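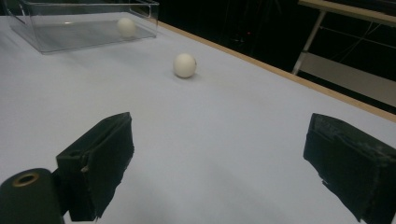 Figure 7.1 Open gripper fingers with textured pads, a ball on the sheet, and a second ball in the bin.

Chapter 7
Picking Things Up

In February, a student team at Gostton High School entered its first sorting contest. The task sounded easy. A gripper had to lift a ball from a table and place it in a bin. The team had four members: Comfort Korletey, Adom Agbenyega, Senyo Ackah, and Kwesi Abugri. They had already built an arm that could reach any point on the table, and they expected the last few inches to take an afternoon.

The last few inches took most of the term. By the end of it the team's notebook held records of 601 attempts, and 399 of them had ended with a ball in the bin. The other attempts failed in different ways. Some balls rolled off before the fingers closed. Some were lifted and then slipped out. A few were carried all the way to the bin and knocked against its wall.

We will use the Gostton notebook throughout this chapter. It is a good record because the students wrote down the failures with as much care as the successes. Their teacher, Tetteh Ametepe, asked for one line per attempt, written before the next attempt began. You will keep the same kind of notebook for the project at the end of the chapter.

What this chapter covers

Chapter 6 dealt with moving a gripper to a chosen place. We treated the gripper as a single point and did not ask what happened once it arrived. Now we look at the contact between the fingers and the object. You will learn how to

work out how wide the fingers must open before they approach
choose a surface for the finger pads
estimate the squeezing force needed to hold an object
record a series of trials so that another team can use your results

You should be comfortable with the ideas of weight and friction from Chapter 3. If you skipped that chapter, read Section 3.4 before going on.

Why a ball is a hard object

A ping-pong ball weighs very little, so lifting it takes almost no strength. The trouble is its shape. A ball touches a flat table over a very small area and rolls when it is pushed from one side. If the left finger arrives before the right finger, the ball moves. A block in the same position would usually slide a short way or stay where it was.

Look again at Figure 7.1. The ball on the sheet lies beyond the gap between the fingers. The gripper must move forward until the ball is between the pads, and the two pads should then meet it at nearly the same moment. Think about how far off center the ball could be before one pad touched it much too early. That distance is called the approach margin, and we will calculate it in Section 7.2.

The pads matter too. Bare, hard plastic gives a smooth ball little to hold on to. A softer or rougher covering can spread the contact and raise the friction, but coverings wear with use. Inspect your pads before each set of trials and write down what you find — a torn edge can change your results without any change to your program.

Before you begin

Work in groups of four if you can. Each group needs a two-finger gripper, two ping-pong balls, a clear bin, and a flat table covered with a plain sheet. Set aside 21 minutes for the first activity.

Activity 7A: Closing by hand

1. Place one ball on the sheet, well away from the edge of the table.
2. Open the fingers and move the gripper forward until the ball is between the pads.
3. Close the fingers slowly. Note which pad touches first and which way the ball moves.
4. Repeat ten times, starting from a slightly different position each time.
5. Trade places and let another member of the group take over the gripper. Use a new page of the notebook.

Keep your pages. You will need them in Section 7.1, where we compare closing by hand with closing under program control.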